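Cavance Hardwax Oil, Satin, 730 ml

I bought this tin to refinish a kitchen table with an old, patchy varnish. The table was sanded back to bare wood in February, first with 120 grit, then 180. The maker advises stopping at 150. I went one step further and the second coat still took without trouble.

Coverage is stated per coat on the label, and my use came in slightly under it. Two coats on the top and one on the underside left 285 ml in the tin. The oil is thin for a hardwax product and spreads well with a white nylon pad. A brush leaves too much behind. Wipe off the excess within 20 minutes, or it turns tacky and drags lint out of the cloth.

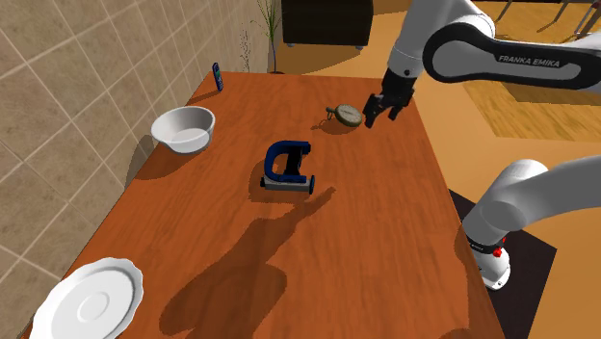
Color shift is the main thing to check before buying. Cavance sells the satin as clear, but like most oils it warms the wood, and on my test boards the change was larger than on the sample card. Anyone whose table already has a reddish-brown grain with an orange tint, like the long one in the picture, should try a hidden patch first. The Mathur oil I used before stayed closer to the raw color but needed a third coat to reach the same sheen.

Resistance is good after a full cure. Water left overnight made no mark. Black coffee wiped up after an hour left no ring. Hot pans are another matter — a faint white bloom appeared under one and took a light buff and a dab of oil to remove.

Pramila Bhatia at Cudance, where I bought the tin, recommends the Brutow maintenance spray every few months. I tried it once and saw no difference from a thin wipe of the original oil.

The lid is poor. It bent on first opening and no longer seals, so I moved the remainder to a glass jar.

Rating: four out of five. I would buy it again for a table, less readily for a countertop near the stove.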